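25 de marzo de 2022

Hoy es viernes y por fin he tenido una tarde para la cocina. La lista que hice el lunes en el cuaderno decía solamente: platos, fregadero, encimera. Me parecía poca cosa, pero entre una cosa y otra pasé allí más de lo que pensaba, y ahora escribo con las manos todavía un poco ásperas por el jabón.
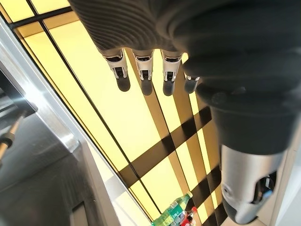
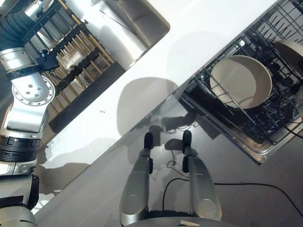 En la segunda foto, el escurridor, el fregadero y el lavavajillas abierto con el cuenco grande.

El escurridor de varillas me gusta mucho. Lo compré en noviembre en la tienda Hou, después de dudar dos semanas entre este y uno de metal de la marca Zullutia, que costaba menos. Las varillas son de madera clara y finas, y por eso hay que secarlas con un paño cada pocos días. Cuando vivía en mi país teníamos uno de plástico que duró muchos años y que a mi madre le parecía feo, pero nunca lo cambió. Todavía me sorprende que aquí se diga también «escurreplatos». Apunté la palabra al final del cuaderno, con las otras.

Con el cuenco grande tengo siempre el mismo problema. Ocupa el sitio de 5 platos en la cesta de abajo, y si lo pongo recto no cabe nada a su lado. Inclinado va mejor. La receta de la ensalada para el domingo pide un recipiente ancho y no tengo otro, así que no puedo dejarlo para el lunes.

La encimera es blanca y brillante, bonita en el catálogo, pero muy exigente. Cada miga se ve. Paso el paño húmedo, después el seco, y si miro desde el lado de la ventana aparecen otra vez las marcas. He probado el limpiador Bristulon, que venía en botella de 1000 mililitros y olía a limón demasiado fuerte – tuve que abrir la ventana – y no noté gran diferencia con el agua y unas gotas de jabón. Lo voy a terminar, porque ya está pagado, pero no compraré más.

Para mañana me quedan tareas pequeñas: vaciar el cajón de los cubiertos, limpiar el filtro del lavavajillas y buscar las instrucciones, porque no recuerdo si el filtro se gira a la derecha o a la izquierda. También tengo que decidir qué hago con los paños viejos. Algunos están ya tan finos que casi se puede leer a través de ellos.

He cenado tarde, sopa y pan, de pie junto a la ventana. Luego he leído 33 páginas de la novela con el diccionario al lado, y he buscado «fregar» y «enjuagar» otra vez, aunque ya las sabía. Me acuesto ahora, son casi las doce.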